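The box of back issues

So I finally did it. I answered the ad, drove out past Bolen with the back seats folded flat, and came home with fourteen years of a magazine I already half own.

If you've been reading this blog for any length of time you know about me and Crichton Home Workshop. My dad subscribed, I used to read it under the kitchen table, and when he moved to the apartment most of the run went to the curb without anybody asking me (I've mostly forgiven him). Since then I've been picking them up one at a time at yard sales, usually with the good pages torn out. Then in May a woman named Shirley MacPherson put a whole run up for sale, and I had my coat on before I'd finished reading the ad.

She wanted $400. I paid $400. I'm no good at haggling and she'd made coffee!

What I love about these old magazines isn't even the projects. It's the letters. People wrote in to argue about glue for months on end. There's one reader, Raymonde Dufour, who turns up again and again in the early issues, always to complain, and always about something so small you want to hug her. She didn't care for the new typeface. She thought the index should be at the front. Once she wrote in to say that the answer to her previous letter had been too short, and the editor printed that one with a one-word reply: "Sorry."

I've read all of her letters now and I miss her already.

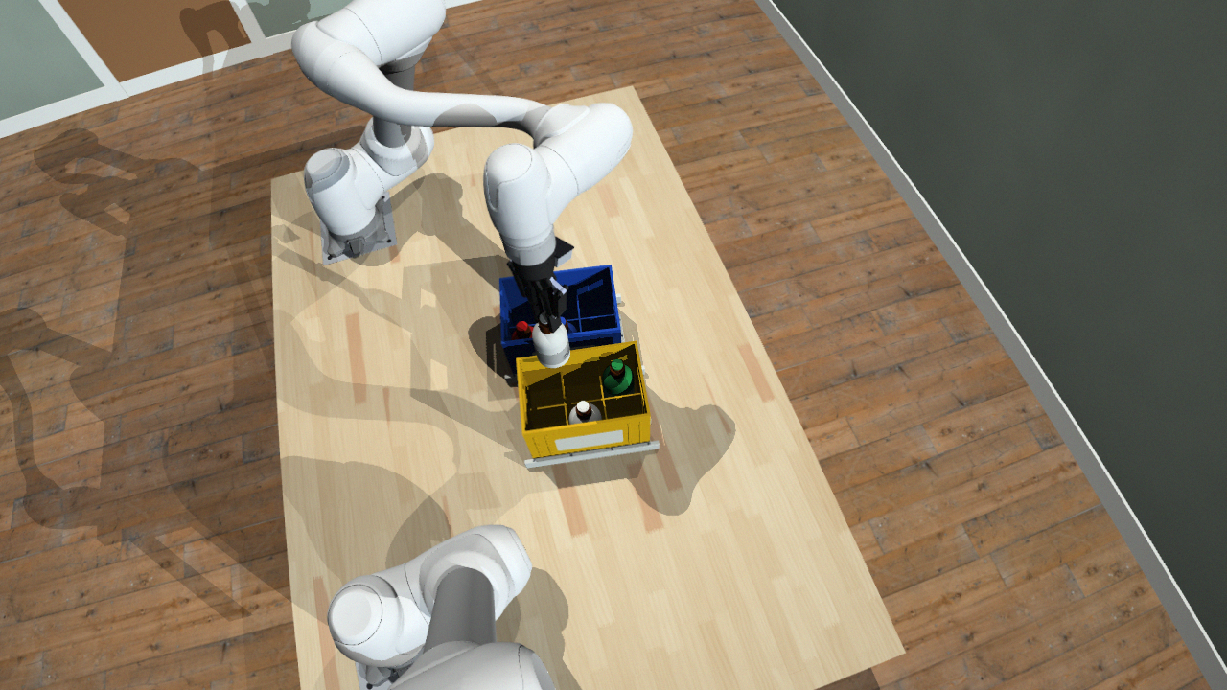
The page numbers run straight through the whole year, by the way, which I'd forgotten. You pick up a skinny little winter issue and it starts somewhere in the five hundreds, and for a second you think you've bought an encyclopedia. It makes sense once they're bound. Mine aren't bound. Mine are in banana boxes in the hallway and my husband has started walking sideways.

Which brings me to storage. I tried those cardboard magazine files first and they sag, every one of them, as soon as you fill them past halfway. Then I bought two Esov shelf units because they were on sale, and the shelves are a half inch too short for the magazine to stand up. A half inch! I'd measured, too, but I'd measured a later issue, after they trimmed the page size. (Raymonde would have written in.) So for now they're lying flat in stacks by year, and whatever I want is always at the bottom.

The ads are a whole other rabbit hole. Arkon ran the same full-page ad on the back cover for years, same drawing, same slogan, and the only thing that ever changed was the price. I've started putting sticky notes on my favorites. I'm going to need more sticky notes.

Anyway, I'm missing two issues from the third year, both spring, and I'd happily swap duplicates for them. I've got plenty of duplicates now. Leave a comment or send me an email if you've got a stack in the basement, even a tatty one, as long as the letters page is still in there.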